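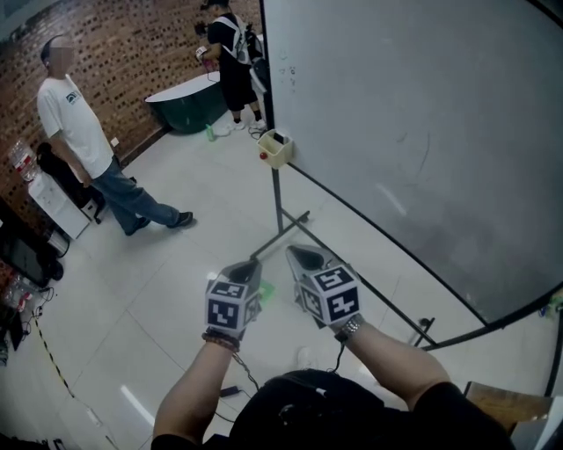
## 3. Procedure

### 3.1 Participants and products

We recruited 18 adults through a notice at the Ultthorpe day clinic. All of them described their skin as dry or very dry, and none had used a prescription cream in the month before the study. Two products were compared: Jeltix, a light gel with glycerin, and Tutura, a thicker cream with shea butter. Both were moved into plain white jars by Tiina Kiiskinen, who took no part in the measurements.

### 3.2 Application

Each participant used one product on the left forearm and the other on the right, twice a day for the length of the study. Sides were assigned by coin toss at the first visit. Participants were asked to use an amount the size of a pea and to rub it in until no shine was left. They could wash as usual but were told to keep body lotion, sunscreen and bath oil off both arms.

Visits took place in August, when indoor air at the clinic is fairly stable. Participants sat in the waiting room for 18 minutes before any reading was taken. Forearms were kept bare below the sleeve (Figure 1) during this time, and hot drinks were not allowed.

### 3.3 Measurements

Skin moisture was read with a handheld probe at three points on each arm. The middle of the three values was kept. Participants then rated tightness, itch and stickiness on a scale from 0 to 100, where 0 meant none at all. The ratings were made on paper, one sheet per arm, and the first sheet was taken away before the second was given out.

We followed the Vlachou checklist for visible flaking, with one change – the item on redness was dropped, as two raters in our pilot could not agree on it. The remaining items were scored by the same rater at every visit.

### 3.4 Missed doses

Participants kept a diary of each application. Across both arms the diaries held some 1000 entries. An arm was left out of the main analysis if more than two applications in a row had been missed. Diaries that had plainly been filled in all at once were kept, but we repeated the analysis without them and report both results in Section 4.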